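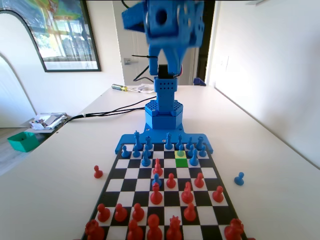
De : Hooman Arabzadeh
À : liste olline-bras
Objet : Re: [olline-bras] Saisie des pièces : premiers chiffres d'avril

Bonjour à toutes et à tous,

Gillespie MacRitchie a écrit :
> Sur le bras d'Undus, je reste bloqué avec la calibration fixe.
> Dès que le bras va chercher une pièce sur la rangée opposée,
> la pince arrive à côté et bouscule la voisine. Quelqu'un a-t-il
> essayé de corriger en cours de descente ? Et sur combien de
> coups, pour que ça veuille dire quelque chose ?

Oui, et je suis ravi que tu poses la question, parce que je sors tout juste du dépouillement ! J'ai repris l'idée de MacKinnon : on apprend l'erreur résiduelle de la pince case par case, puis on l'ajoute à la consigne à mi-descente. Le modèle est minuscule (une petite régression, vraiment rien de méchant) et il a été ajusté sur 3128 saisies enregistrées en jeu libre.

Pour le test, 1117 coups que le modèle n'avait jamais vus. Avec la calibration fixe, 350 demandaient une seconde tentative ; en rejouant les mêmes positions avec la correction, il en reste 94. Le gain est surtout visible sur les rangées éloignées de la base, exactement là où tu as tes ennuis.

Ce qui coince encore : les prises. Il faut d'abord sortir la pièce adverse et la poser à côté de l'échiquier, puis revenir, et l'erreur du premier geste se reporte en partie sur le second. Les pièces hautes, fou et dame en tête, penchent aussi plus facilement quand un doigt les touche avant l'autre. J'essaie en ce moment de fermer la pince plus lentement sur les derniers millimètres, les débuts me plaisent beaucoup.

Sur le nombre de coups : en dessous de 600, mes courbes changeaient d'allure d'un tirage à l'autre. Je ne descendrais pas plus bas.

Gillespie, si tu peux m'envoyer tes journaux de Grernville, même en vrac, je passe le modèle dessus tel quel, sans réajustement. J'ai très envie de voir s'il tient sur un autre montage !

Bien à vous,
Hooman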